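Seit drei Wochen versuche ich, beim Einkaufen weniger Plastik nach Hause zu bringen. Ein kleiner Bericht. 1/5

Am schwersten ist das Obst. Auf dem Markt in Dreditz greift der Verkäufer schneller zur Tüte, als ich meinen Satz auf Deutsch fertig habe. 2/5

Liudmyla hat mir Stoffbeutel genäht, aus einem alten Vorhang. Sie sind sehr schön, aber für Kirschtomaten zu schwer — die Waage zeigt 5 Gramm mehr an. 3/5

Brot geht gut. Käse geht nur, wenn man früh kommt und freundlich fragt. 4/5

Die alten Tüten werfe ich nicht weg, ich benutze sie noch für den Müll im Bad. Wie macht ihr das? 5/5 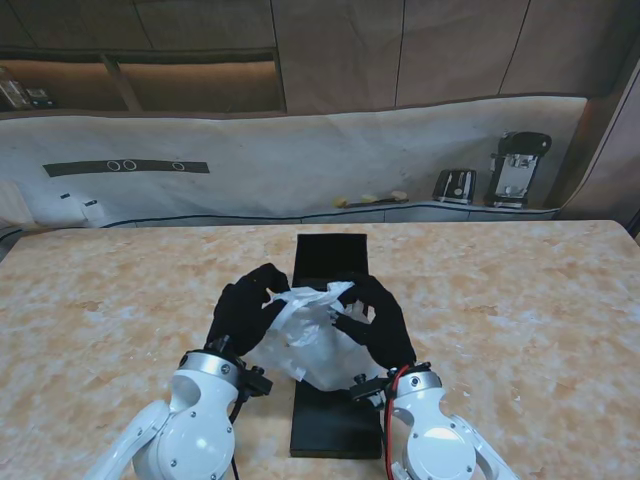

Dünne weiße Plastiktüte, zerknittert.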